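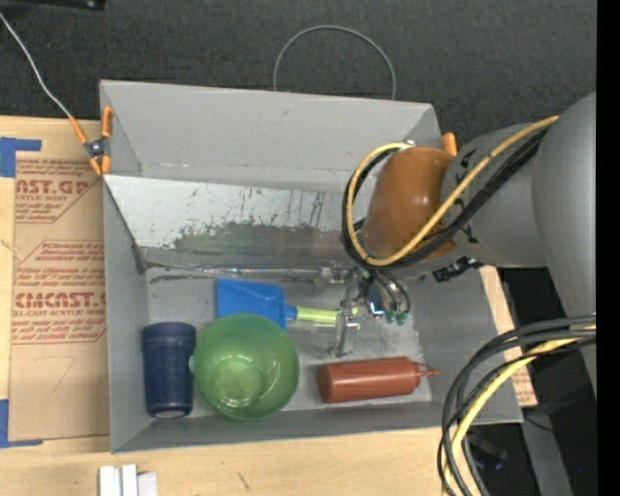 A gray bin on a light wooden tabletop, with a robot arm reaching in from the right.

The question of what small countries should expect from a shared space program has returned to the agenda, and the recent report from the Ambaye working group on satellite cooperation deserves a careful reading. This post sets out my own view of it, written after a second reading of the full text on a Tuesday evening.

The report concerns Lokov, the proposed pair of Earth observation satellites that would serve farming and flood agencies in the member states. Two spacecraft would share one orbit and pass over the same ground at an interval of four days. The original plan called for a larger fleet. The reduced plan is more modest, and in my opinion it is also more likely to be built.

Funding remains the central difficulty. Under the present arrangement, each member pays according to the size of its economy and receives industrial contracts in return. The rule is easy to defend before a national parliament. It also divides the work among many sites, and every division brings its own contract, its own review and its own delay. The authors acknowledge this in a single paragraph on page 12 of the annex and then leave the matter there. A fuller treatment was needed.

The section on ground stations is stronger. The Festelen station would handle most of the data, with Umum serving as the backup site. Festelen already employs some 500 people and has the necessary antennas. Umum has fewer staff but clearer skies, and its optical link could reduce the time between an image being taken and its delivery to a regional office. I would have given Umum the larger role. The report prefers to protect existing investments, a position that its members can be expected to support.

Readers should also note the chapter on data policy. Images would be free to public bodies and available to private firms for a fee. The fee schedule has not been published. Until it is, smaller companies cannot judge whether the service is of any use to them, and the forecasts of commercial demand should be treated with caution.

Ministers are expected to discuss the proposal in July. Comments on the draft may be submitted in writing until the end of the preceding month. My own submission will address the contract rule and the choice of backup station, and I intend to publish it on this blog once it has been received.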